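About Terngate

Terngate is an artist-run gallery and studio building in the old Kouris print works, two streets back from the harbour in Pultport. We show contemporary installation, textile and paper work, mostly by people who are making their first or second big piece and need a room large enough to get it wrong in a few times before it opens.

The building came to us with no heating, a goods lift that still works (we love that lift) and 39 windows, most of them painted shut. We've got the main gallery on the ground floor, 11 studios upstairs and a long workroom at the back where the classes happen. Kouris printed wallpaper and shelf liner for decades, and we keep finding scraps of it behind the skirting boards. Green ferns, mostly! A few have ended up in people's work.
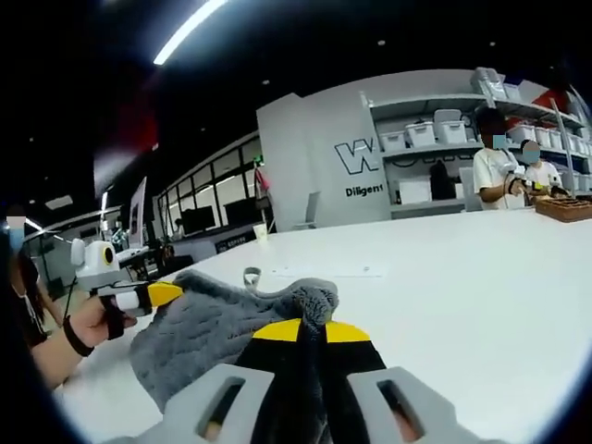

Our director, Maja Sowa, trained as a bookbinder and came to installation sideways, through a folded paper ceiling she built for a library foyer in Trindberg. She still programs the way a maker would. Artists get the gallery for three full weeks before opening, with the lights and ladders to themselves, and nothing has to be decided on a floor plan beforehand. If the work wants to go up the stairwell, we'll talk about the stairwell.

What we show

We run six exhibitions a year, plus the members' show each June, which is open to anyone who has paid up and can carry their work through the front door. Last time we hung 200 pieces and ran out of wall, so the overflow went into the lift. It was a favourite with the kids, who rode up and down with a very patient ceramic goose.

Between shows the gallery is given over to test nights. An artist puts up something half finished, we put the kettle on, and people talk about it. Some of the best conversations we've had in the building have been on those evenings, with a lot of masking tape still on the floor.
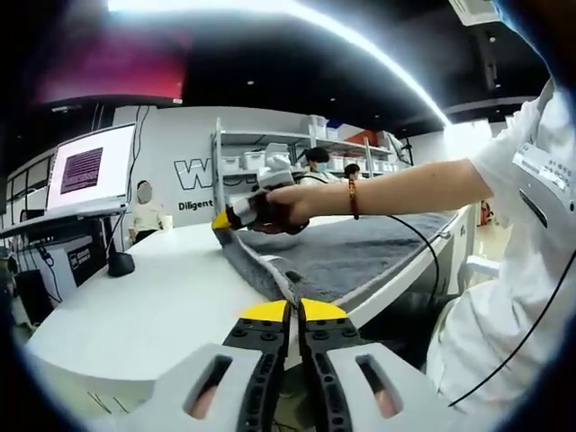

Classes and studios

Day and evening classes cover papermaking, screen printing, natural dyeing, basic mould making and drawing for people who say they can't draw. You don't need to bring any gear to the beginner ones. Studios are let by the year, and the waiting list is looked at every time a door comes free.

Membership

There are now 500 of us. Members get first pick of class places, a key to the reading room and a vote at the annual meeting, where the colour of the front door is always hotly debated. It is currently mustard.

Entry to the gallery is free. The ground floor is step-free from the Kouris Lane entrance, and the lift goes to the studios.

Page updated Dec 3, 2025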